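From: Valquíria Damasceno
To: gripper-bench list
Date: April 27, 2021
Subject: Re: Re: hand-held linkage gripper vs the parallel one, thin film

Hi all, sorry for the slow answer, been at the Toledo site and the mail there is hopeless.

Etenov bench wrote:
> We are about to order for the second bench and can't decide between
> the Kulaso parallel jaw and the Brinetton hand-held with the linkage
> arms. Most of our stuff is soft packaging, bags mainly. The Kulaso is
> stiffer and the fingers stay flat to each other all the way, which
> sounds right on paper. Has anyone run both on thin film? Also does the
> camera on the Brinetton see enough when there is a bag right in front
> of it? And what about play in the joints after a few weeks?

Yes, ran both. Short version, get the linkage one for bags, keep the parallel for boxes and tubs.

Longer version. We did 151 picks with each, same bags, same table, two people taking turns. A pick counted if the bag came up and stayed up till we put it down on the other side. Kulaso dropped 60. Brinetton dropped 6. I didn't believe the second number so had somebody else go through the recordings, came out the same.

Where the Kulaso loses them is nearly always the start. Pads come together dead flat, film is slippery, one layer slides over the other and you come away with nothing or a corner. If you get a proper fold in there it holds fine. More closing force helped a bit, then it started marking the bags so we backed off again.

With the linkage one the trick is to go for the neck. Let the film bunch up, get the tips either side, then squeeze. Don't try to take it flat off the table, it can do it but you'll be there all day. A small twist of the wrist before closing is worth more than any amount of force. New people took maybe a morning to get the feel of it.

Camera. Mixed. When you're going in from above the bag fills half the view and what's behind it goes to soft grey shapes. Tips are OK most of the time. Clear film is worst with a white background, we had white under and behind for the first lot and you really struggle to see where the bag stops. Put something coloured down if you can. Exposure also wants locking, ours was hunting every time the film caught the light and the tracking didnt like it.

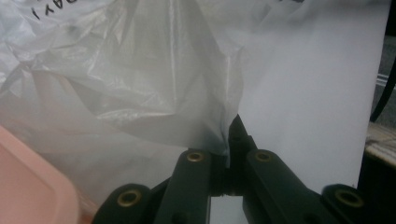 Joints. Ours has brass-coloured metal eyelets in the arms and I'd say they are the reason it's held up. Put a dial gauge on the tips when it was new in February and again last week, no change I could read. The screws on the other hand do work loose, go round them with a driver now and then. Not threadlock, we tried, you will want to get them out agian. Kulaso has no play at all as far as I can tell, credit where due, it's a lovely bit of kit for rigid things.

Controller wise not much in it. Kulaso box drops its connection if you unplug the camera first, so camera last. Brinetton logs jaw opening with every picture but the zero drifts, close it fully before each run and note what it says. We forgot for the first day and had to throw that lot out (not in the numbers above).

Weight, the Brinetton gets heavy. Over 1112 picks in total now counting all the practice, and my wrist knows it. Swap people often.

Things I haven't tried and would like to hear about: softer pads on the Kulaso, someone on here mentioned silicone ages ago. And net bags, the onion sort. I expect they catch in the linkage but haven't looked.

Can send the pick log if anyone wants it, it's a plain spreadsheet, column for drops is the last but one. Ignore the column called misc.

Got to run, van's here

Valquíria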